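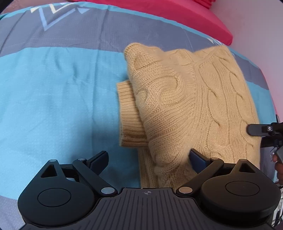
Folding Sweaters With the Kukska Home Kit: What I'd Do Differently

I've had the Kukska kit in the house for two rental periods now and my inbox is full of questions about it, so I'm putting everything on one page. If you missed the earlier post: it's the rent-by-mail teaching kit from Conari. You get a pair of hand-held grippers with a camera on each, you do your normal chores with them, and the recordings go back to the company to train their folding robot. In return you get a credit toward the folding service if it ever comes to your area. Mine hasn't got it yet. I'm still waiting!

The rental is 14 days and costs $58, refunded once you've sent in 300 usable folds. Usable is the word to watch there. My first time around I sailed past the number, felt very smug, and then had 81 of them bounced. So most of what follows is me trying to save you from my own rejects pile.

Work on a bed

The booklet says "any flat surface" and I started on the kitchen table like a good student. Terrible idea with knitwear. The pads slide along a hard top, they don't get under anything, and you end up chasing a sweater toward the far edge with both hands full. A bed has give. You can press the lower pad down into the duvet a little and come up under the knit, and it feels a lot closer to what your fingers do.

Pull the duvet reasonably smooth first. A few creases are fine (mine is never without them and those clips went through), but a big ridge next to the sweater is easy to pinch by accident, and then the whole bed comes along with you. I've done this more times than I'm going to admit on a public website.

My kids' room has the best light, so that's where I do it, on the striped duvet. A tan or mustard sweater shows up well on turquoise. I wouldn't put a gray sweater on a gray stripe if you have any choice in the matter.

Start with your fattest sweater

Everybody wants to begin with T-shirts. Don't! Thin jersey is miserable with grippers, it wrinkles up between the pads and you can't feel a thing. A chunky cable knit gives you something to grab. The ridges catch on the pads and a folded edge stands up on its own, so you can come at it from the front with the jaws open and just close. Get comfortable with that and then move down through the sweatshirts to the thin stuff.

The one thing I'd warn you about with fuzzy knits is shedding. The pads pick up fluff, and after a dozen sweaters or so they start to slip. I keep a piece of masking tape stuck to my sleeve and dab the pads with it between garments. Wipe them with a barely damp cloth at the end of the day and let them air out before they go back in the case. No alcohol wipes, the booklet is firm on that and I have no wish to find out why.

If the sweater itself is pilling, comb it before you film. I use the little Šimkus comb, which I'd recommend with or without a robot in your life. Short strokes, sweater flat, never over a seam.

My folding order for a cable knit

Lay it face down and get the shoulders level. Fold one side in to the middle with the sleeve still attached to it (so to speak), then lay the sleeve straight down along the body. Same with the other side. Then bring the hem up to the collar in two goes. With bare hands I'd do thirds, but a thick knit held in grippers wants to spring open on the last third, and two bigger folds stay put.

The cuffs are the fiddly bit. A ribbed cuff will poke out the side of your bundle no matter how nicely you behaved up to then. You can tuck it with one gripper while the other holds the body down, or you can leave it sticking out. Both get accepted. I only tuck when I'm feeling fresh, which is the first half hour.

Open the jaws wider than you think

Coming in with the jaws nearly closed feels tidy and careful, and it nudges the sweater away from you every time. Come in wide and low, stop just above the bedding, then go.

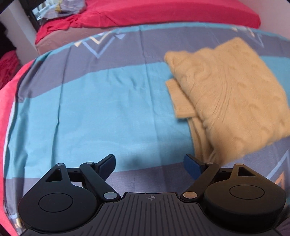 Darius Mocanu wrote in to ask whether you have to hover like that before every grab, because he'd been swooping in from the side and half his clips came back marked "approach unclear."

Darius, I had the same note on mine. You don't need to freeze, it isn't a photo shoot. What fixed it for me was one calm beat before closing, about as long as it takes to say "okay." And do come from the front when you can. If you reach across from the side, your own forearm gets between the camera and the clothes, and there's not much for anyone to learn from a long look at your sleeve.

He also wanted to know if a left-hander can swap the two grippers over. The wrist straps can be swapped, the grippers can't. My sister is left-handed and she said it bothered her for one evening and then stopped.

Pinch the edge, skip the middle

If you grab a cable knit by the middle you lift a tent, and then the tent flops wherever it likes. Take the very edge, a small amount of it, and let the weight hang from there. It doesn't take much squeeze either. The trigger on these is light and I kept crushing it like a stapler until my thumb complained. A thick knit will hold with a gentle pinch. If it slides out, take a slightly bigger bite of fabric before you start squeezing harder.

Lift low. A couple of inches off the bed is plenty for a fold, and if you do drop it at that height it lands more or less where you meant it to. High, swoopy lifts look lovely and were the biggest group in my bounced clips.

And if you fumble one, keep going! Put it down, regrab, finish the fold. I was stopping and deleting every time I dropped a sleeve, and then found a line in the back of the booklet saying that recovered fumbles count as usable. All those deleted sweaters, gone for nothing.

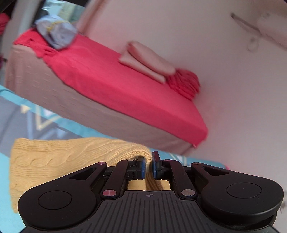 Ikhsan Chong left a comment under my last post saying the Hurnov kit is lighter on the wrists and the rental is longer, and that anyone with sore hands should look there before signing up for this one.

I borrowed a Hurnov for a weekend after reading that, and yes, it is lighter. I noticed it most in the evening, when my hands weren't buzzing. On shirts and dish towels I'd be happy with either. On big sweaters I liked the Kukska better, the pads have more bite and I wasn't regrabbing all the time. The Hurnov app is much friendlier, though. It tells you the same night if a clip is no good, and with Conari you wait days and by then you've made the same mistake forty more times. If you mostly wear thin things, or your wrists give you trouble, I think Ikhsan has it right.

Short sessions, and put the straps on

I do twenty minutes, then go make coffee. After half an hour my folds get sloppy and I start talking to the sweaters. Wear the wrist straps even if they feel silly, the grippers are not heavy but you will want to scratch your nose, and they're a pain to put down on a soft bed without switching something on. I park mine on the nightstand, lying on their sides.

Tuck any cable up along your arm with a loose hair tie. Not tight, you want to be able to bend.

Clear the pile, forget the room

I spent a whole morning making the room look nice the first time. Waste of a morning. There's bedding heaped on the other bed in plenty of my accepted clips and no one has ever said a word. What you do want to move is anything with your name and address on it, mail, prescriptions, school papers, and family photos if you'd prefer they stay home. Conari says it blurs faces before anyone looks at the clips. I still do it with the door closed and a note on it for the kids.

Is it worth it?

For the money alone, no. You get your $58 back and a credit I can't spend yet. But every sweater in this house is folded, and I've picked up a couple of habits I've kept with my bare hands (grabbing right at the edge, the two-fold hem). It's also a nice rainy-day job if you like a podcast. Turn the sound recording off in the settings first, it's on when the kit arrives.

I wouldn't rent it in the middle of summer. I had mine in June last year, there wasn't a dirty sweater in sight, and I was refolding the same clean ones in a hot bedroom with wool fluff sticking to my arms. Winter is much better, you've got the thick stuff out anyway and it needs folding.

Keep the foam insert the grippers come in. The return label only covers the original packing and I had to pay for a new box the first time — it's on the second page of the rental terms, in small print, under "Shipping."

Fitted sheets are next. I have tried one so far and it took most of a podcast episode, so give me a couple of weeks.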